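Giltomside Catering Supply
Tables and Service > After-Service Equipment

Clip-Handle Collection Tub, Clear

Item group: Liquid collection and table clearing
Supplied by: Zirnoven
Sold singly or in cases

Product overview

The Clip-Handle Collection Tub is a rectangular, see-through plastic container intended for the collection of leftover drinks at the table where they were served. It is suited to tea service in meeting rooms, parish halls, school dining rooms and staff lounges, where a large number of paper cups may be left partly full at the end of a session and where the nearest sink is in another room.

The tub stands directly on the table beside the cups. Staff empty each cup into it, set the cup aside, and carry the collected liquid away in one trip. Paper cups that have been emptied in this way may be nested and bagged without leaking into the waste sack, and the weight of the sack is greatly reduced.

The walls of the tub are clear enough that the level of the liquid can be read from the side at all times. Giltomside recommends that the tub be taken to the sink once it is half full. A tub filled beyond that point is difficult to carry level, particularly through doorways.
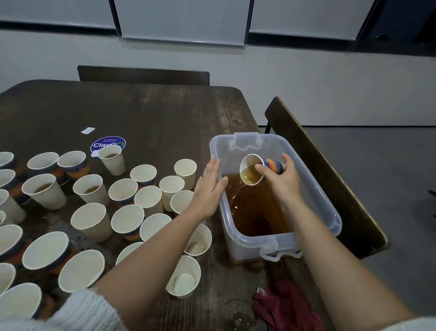 Pouring should be done slowly and from a low height. Tea that is dropped from well above the surface will splash the table and the sleeves of the person pouring, and staff are advised to push long sleeves up before starting. A free hand may be held beside the tub as a guard on the side nearest the remaining cups.

The handles are molded clips set on the long sides. They may be left standing or folded during filling, as space on the table permits. Before the tub is lifted, both handles should be checked. The tub is to be supported from beneath with both hands when it contains liquid; the handles are not rated for carrying a filled tub.

Intended use

The tub is intended for tea, coffee, juice, water and similar drinks that have cooled to a safe temperature. It may be used on wood, laminate, steel or cloth-covered tables. On older wooden tables, where the finish may have worn thin, a folded towel or tray under the tub is recommended to protect the surface from rings.

The tub is not intended for the following:

Hot liquids straight from an urn or kettle
Cooking oil or grease
Cleaning chemicals of any kind
Storage of food or drink for later serving

Drinks collected from used cups are waste and must be poured away. A tub that has been used for collection should be marked and kept apart from containers used to prepare or hold food.

Recommended method for tea service

1. Leave the cups where the guests have placed them, or gather them at one end of the table. Right-handed staff will generally find it easier to have the cups to the left and the tub to the right.

2. Begin with the cups nearest the tub. Reaching across full cups to get to empty ones is the most common cause of spills.

3. Empty each cup fully. Tip the cup well past level and hold it until the stream has stopped.

4. Set emptied cups down in a separate group in front of the person pouring. They should not be returned to the cluster of full cups.

5. Remove tea bags, lemon slices and stirrers before pouring. Solids in the tub will block a sink strainer.

6. Nest the emptied cups once the table is clear, and dispose of them according to the rules of the building.

Paper cups soften when tea is left standing in them for long periods. Cups should be gripped around the lower half, and never by the rim alone when they are more than half full. Cups with printed bands may transfer a small amount of color to damp hands or cloths.

Two members of staff may work from one tub if they stand on opposite sides of the table. For larger gatherings, one tub per table is preferred. At the Preltton meeting rooms, where 188 cups were served at a single afternoon event in March, staff reported that the time lost was in walking to the sink and back, and a second tub was ordered for each room.
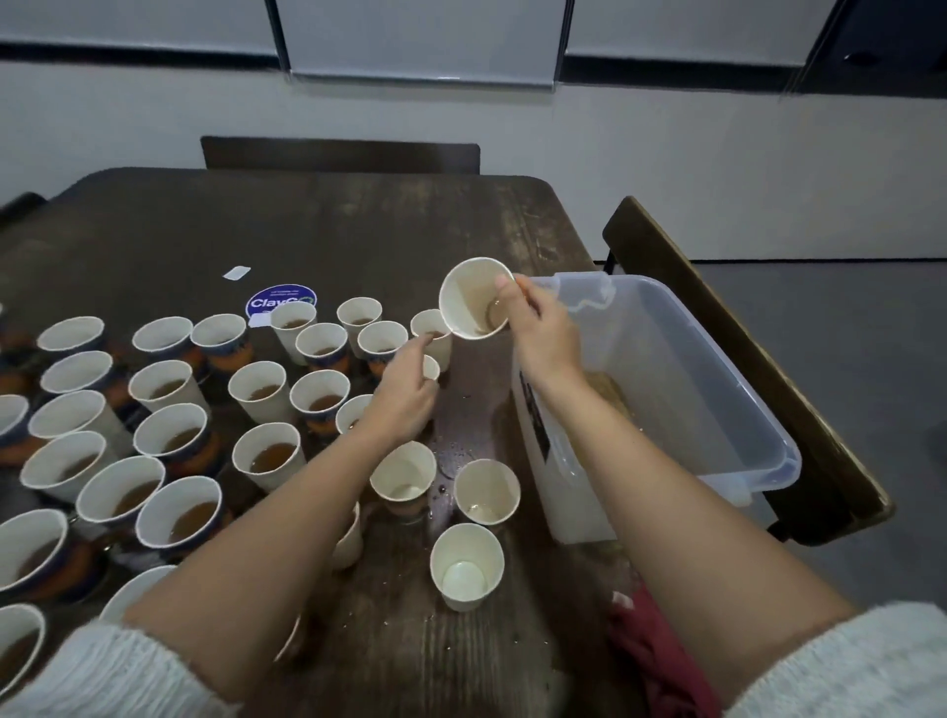
Laine Zariņš wrote to ask whether the tub could be used with a strainer laid across the top, as loose-leaf tea had been clogging the sink at her site. She added that her staff had been lining up the emptied cups in fours before nesting them, and that this had made the work go faster than stacking each cup as it was emptied.

A flat mesh strainer may be used, provided that it rests on both long sides and is held in place while pouring. Giltomside does not supply a strainer for this item at present. Fine mesh will slow the flow of the tea, and cups should be emptied more gradually when one is fitted.

Cleaning and care

Rinse the tub with warm water immediately after use. Tea left overnight will stain clear plastic, and the stain is most noticeable in the corners and beneath the clips. Wash by hand with mild dish soap and a soft cloth. Scouring pads will cloud the walls and make the level harder to read.

Light tea stains may be removed with a paste of baking soda and water, left in place for a short time and rinsed well. Dry the tub upside down with the handles open so that water does not collect behind them.

Inspect the clips before each use. A tub with a cracked clip or a split corner should be withdrawn from service.

Ordering

Order code 306, single tub
Order code 74, case

Standing orders may be arranged for institutions with several service points. Inquiries regarding case quantities should be addressed to Edgars Pärn, Institutional Sales. Questions concerning care, returns or replacement should be addressed to Dzintra Sproģis, Customer Service.

Returns are accepted on unused tubs in their original wrapping. Tubs that have held liquid cannot be returned unless they are faulty.

Related items

Navickas table towels, folded
Cup waste sacks, medium
Serving trays with raised edge

Page last reviewed March 11, 2026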